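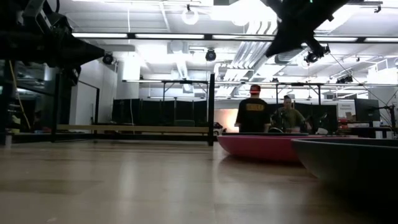

Merrick list > Arm cells > Setup and repair

> The left gripper on our Kalgate cell loses its zero after about 400 cycles. Swapping the finger changed nothing. Is it the encoder?

Check the cable before the encoder. Ours drifted the same way at 3,139 cycles – the loop was too short and pulled on the connector at full reach. Add 6 cm of slack, reseat the plug, home both arms, then run 20 open/close cycles and read the offset again. If it still moves, send me the log.

Skesosis list | Contact the list owner | Back to top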